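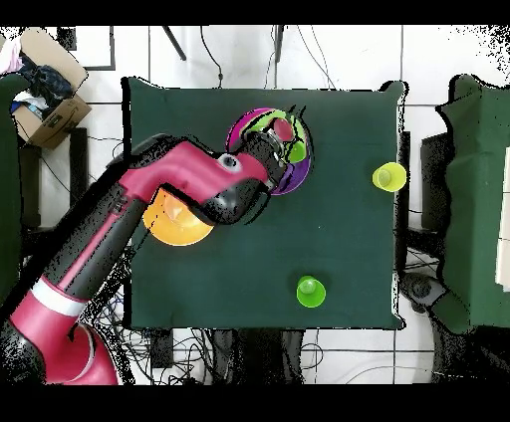

Nested bowls in purple, lime green and pink. Reusable tableware is at the centre of Felley's new cafe program.

Felley extends reusable bowl program to 40 more cafes

Prerberg - Felley, the reusable tableware service, will add 40 cafes and lunch counters to its borrow-and-return program beginning in September. The expansion takes in the Prerberg waterfront, the university precinct and the streets behind the central station, and brings the total number of participating businesses to 90.

Customers at participating cafes can ask for their meal in a borrowed bowl in place of a single-use container. There is no charge if the bowl comes back within 60 days to any business in the program. After that, the customer pays the replacement cost of the bowl, and it is theirs to keep.

Felley began the program with four cafes on one block. Those businesses remain members and helped test the changes being introduced with the expansion, including a simpler sign-up at the counter and a smaller return bin for shops with little floor space.

"The first version of the bin was too big. We had owners telling us they were giving up a table for it," said Meinir Gwilliam, general manager of Felley. "The new one fits under a standard counter, and staff can change the liner without moving it."

Washing will be handled by Oltance, a commercial dishwashing company with a plant in the city's east. Oltance will collect used bowls from each business before opening time and drop off clean stock on the same run. Cafes that prefer to wash on site can continue to do so, provided their dishwasher meets Felley's temperature requirements. Felley will check machines before a business joins and once a year after that.

Su-bin Hong, operations manager at Oltance, said the company had changed its evening shift to handle the extra volume.

"Bowls are easy enough to wash. Drying is the slow part, and if you stack them too early you have to do the whole load again," Hong said. "We've put in a second drying line and moved the inspection bench to the end of it, so anything chipped or stained comes out before it's packed."

Bowls that fail inspection are set aside and returned to the manufacturer for recycling. Felley will publish loss and damage figures on its website every quarter, starting with the first full quarter after the expansion.

The monthly fee for businesses is based on the number of bowls they use, with a lower rate for sole traders. The fee covers delivery, collection, washing and the return bin. Market stalls and food trucks may apply under the same terms but will need to name a fixed location where their bowls can be delivered.

Ko, the lunch counter on the lower level of the station arcade, will be the first of the new group to start. It will offer borrowed bowls for rice dishes, salads and soups, and will accept returns from 7 am, before its kitchen opens, so commuters can leave a bowl on their way to work.

Felley is also asking customers who have bowls at home to bring them back ahead of the launch. Roughly one bowl in ten is returned late, most often by people who have several in a cupboard. Late charges on bowls returned through August will be waived.

Customers do not need to wash a bowl before returning it, but are asked to scrape out food scraps and keep lids separate. Return locations and hours are listed on the Felley website and on a card at each counter.

Businesses wishing to join should contact Felley's partnerships desk. A waiting list is open for suburbs outside the current collection routes.

Media enquiries: Meinir Gwilliam, General Manager, Felley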